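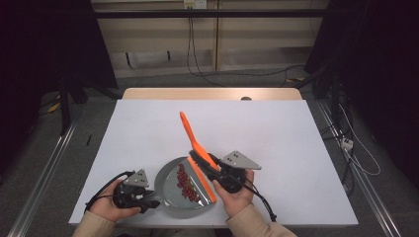 Jul 3, 2021. Lost most of the morning to a dropout on the right hand-held gripper. The jaw reading freezes for a moment, then jumps to wherever the jaws are by then. The log shows no error, only the same value repeated. It happens on the sweeping task, with the orange brush in the right gripper and the left one on the dustpan handle, and I have not been able to get it on any other task. The cable on the right trails down toward the edge of the white top, and I now think that is where to look.

What I checked:

Swapped the USB ports left for right. Fault stayed with the right gripper.

Swapped the grippers but left the cables in place. Fault stayed on the right side, so the gripper is probably fine. Poul did this one again after me and got the same.

Ran the right side still for 2000 samples with the brush clamped. Clean. Ran another 2000 while sweeping, and 186 of those were repeats, nearly all on the pull stroke toward the body.

Wiggled the plug at the gripper end. Nothing. Bent the cable by hand a little way down from the plug and got a freeze on the third try.

So it is the cable, or the strain relief on it. Thitima says the Karaca cables they had in October went the same way, and those were also on the side that did the moving. We have one spare Nano cable, shorter than I would like. Fitted it after lunch and ran the sweep again — no repeats, but I only did 8 passes and would not call it fixed.

The part that bothers me is that the recorder took the frozen values as good. Svend is adding a check that stops the run if the reading does not change at all for too long while the plate is moving. He wants a threshold from me. Still owe him that.

Earlier sweep runs on the right side need to be gone through before Kirsten uses them. I have marked them HOLD in the sheet. Left side data looks OK.

Old cable is in the drawer with red tape on it. Please do not put it back in use — I want to cut it open.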